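Why Cardboard Boxes Are Strong

Explainers for ages 8 to 11
By Tín Khổng

Pick up a sheet of writing paper and it flops over. Paper is thin and bends easily. A cardboard box is made of paper too, but you can fill one with books and carry it up the stairs. How does that work?

The answer is inside the wall of the box. Find an old box and look closely at a torn edge. You will see two flat sheets with a wavy sheet between them. The flat sheets are called liners. The wavy one is called the fluting. All three are glued together, and the whole thing is called corrugated board. "Corrugated" means folded into ridges.

Each wave in the fluting makes a small arch. Arches are good at holding up weight because they push the load out to the sides and down. Builders have used them in bridges for a very long time. The liners stop the arches from spreading flat.

The spaces between the waves are full of air. Air weighs very little, so the box stays light. It also gives the wall a bit of squash, which helps protect things when the box gets bumped.

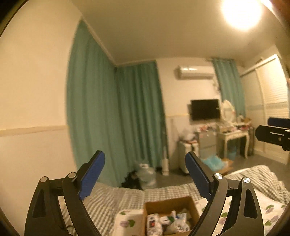

Most boxes start out as flat pieces. A machine cuts the shape, presses in lines where the folds will go, and glues one side seam. Flat boxes take up much less room in a truck than folded ones. At the Honderby box works, 300 flat boxes go on one pallet - folded up, they would fill a small room.

The waves usually run up and down in the sides of a box. Standing that way, they act like a row of tiny posts. If you turn the box on its side, the posts are lying down and the box is easier to crush. This is one reason some boxes have arrows printed on them to show which way is up.

Water is bad for cardboard. Paper is made of plant fibers that hold on to each other. When they get wet, they let go, and the glue can soften too. A soggy box may fall apart in your hands.

Those same fibers make cardboard easy to recycle. Old boxes are mixed with water until they turn into a mush called pulp. The pulp is cleaned, spread out thin, pressed and dried. Then it is paper again. The fibers get a little shorter each time, so new ones have to be added.

Try it yourself

You need three sheets of paper, two cups and some coins. Lay one sheet across the cups like a bridge and add coins until it sags. Now fold the second sheet back and forth like a fan and lay it across with the ridges running from cup to cup. Put the third sheet on top and add the coins again. Write down how many each bridge held.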